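Drevumum Comics Reading Club – Your Questions Answered

Do I need to know anything about comics before I join?

Not a thing! Plenty of our members came in having only ever seen the movies, and a few hadn't even done that. Tell Leen Sleiman what you enjoy (heists, space, sad robots, whatever it is) and she'll happily talk your ear off about where to begin.

What are you reading at the moment?

We've just started Prernden, the small-press series about a retired villain who goes home to look after her mum's lighthouse. It's slower than the usual cape stuff and the colours are gorgeous. Before that we spent all of February arguing over whether the villain of Gasthorpe was right, and I'm not sure we ever settled it.

Do I have to buy every issue?

Goodness, no. The club library has 300 books in it, mostly collected editions, and you can borrow 2 at a time. Raed Harb looks after the loans, so flick him a message if the one you're after is out – he keeps a waiting list.
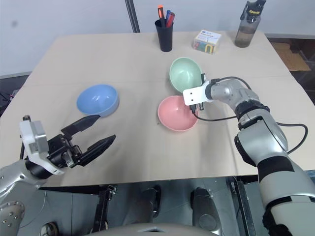

Will you spoil the ending for me?

We try very hard not to. Each month has a set stopping point, and anything past it waits for the spoiler half hour at the end of the night, when you're welcome to duck out for a cuppa.

Can I bring my kids?

Teenagers are very welcome with a grown-up. Some of what we read is a bit grim for littlies, so have a word with Widad Moussa first and she'll let you know what's coming up.

Where do you meet, and what does it cost?

Upstairs at the Moffat, and it's free, though most of us chip in for biscuits. If stairs are a bother, let Widad know and we'll organise a table on the ground floor.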